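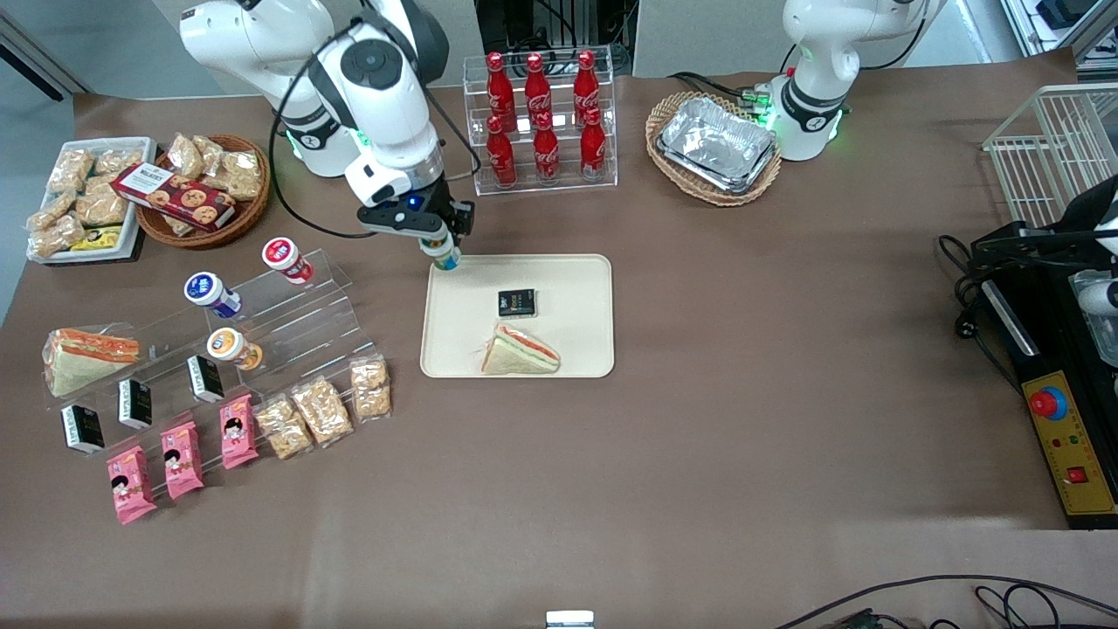
Wanted: one fault investigator, four months, Jarkbridge

Uvska runs a two-armed snack-serving cell at its Clendstead site. The arms load trays with sandwiches, chips, cookies and small drink cups. In May the cell failed to stop when an operator hit the emergency stop. One arm kept moving for 2 seconds with a cup in its gripper. No one was hurt.

The supplier's report blames "an intermittent contact" and recommends a new cable. We have fitted the new cable. We don't believe the report.

Our logs hold 1,163 stop commands since the cell was installed, and 31 of them show a delay that shouldn't be there. The cable explains maybe a handful. We want somebody to go through the rest without deciding the answer on the first morning. 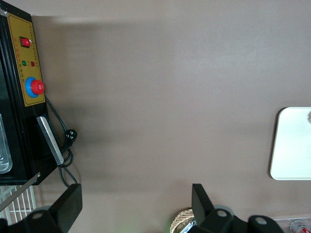
Mireille Leblanc

You would be working on the stop circuit, the yellow control panels and whatever sits between a red button and an arm. Expect a lot of wiring, and drawings that don't match it. The last two sets we were sent disagree with each other.

You need:
Hands-on experience with safety circuits, and I mean with a meter in your hand
Enough programming to read someone else's controller code
A written fault report you are willing to show us, names removed

We don't need anyone who will tell us the cell is "safe by design." We have that in a brochure already.

The cell stays out of service until the work is finished — there is no launch date to protect, whatever you may hear from sales. Your findings go to Amos Thibodeaux in site safety and to me, unedited.

Based in Jarkbridge, with most days on the floor at Clendstead. Start time is 7:30 a.m. Send a resume and your report to the Ridgeway hiring office, marked "stop circuit."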